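Handout 4: When the grip does not let go
Module notes, Kelechi Ogbonna

Read this before the seminar. It covers the Cudow card-sorting fault, which the supplier's report calls "a minor release anomaly". I would like you to be less generous.

The task was dull on purpose. A robot hand picks up a card, carries it to a divided box, lowers it into a slot and opens its fingers. The log for July 31, 2018 shows 1056 placements attempted. In 259 of them the controller recorded "released" while the card was still between the fingers. The arm then set off for the next card with the first one in its grip.

How did the software know the card had gone? It didn't. "Released" was written when the open command was sent, and no sensor was asked whether the fingers had moved. Kurniawati Nasution pointed this out in her first review and was told the hand was "reliable enough in practice". Ask yourselves what that phrase is resting on.

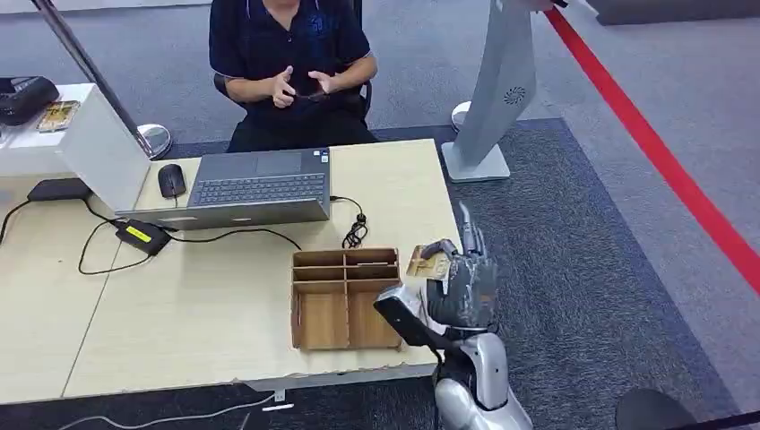 The second problem is the one I care about more. After a failed release the arm travelled at full speed, as it believed it was carrying nothing. The slow setting applied only to a loaded hand. A person working at the same desk could have been met by a fast arm holding something stiff. Nobody was hurt, and the report treats this as evidence of safety. It is evidence of where people happened to be sitting.

The fix offered was to open the fingers twice. Suleiman Ogunleye's retest found fewer stuck cards, but the log line is still written on command, so I don't see how we would know about the rest.

For the seminar:
Find the point in the sequence where a check should go, and say what it would measure.
Argue for or against a single slow speed near people.
Bring the Plomach report, section 4, with every unsupported claim underlined. There are plenty.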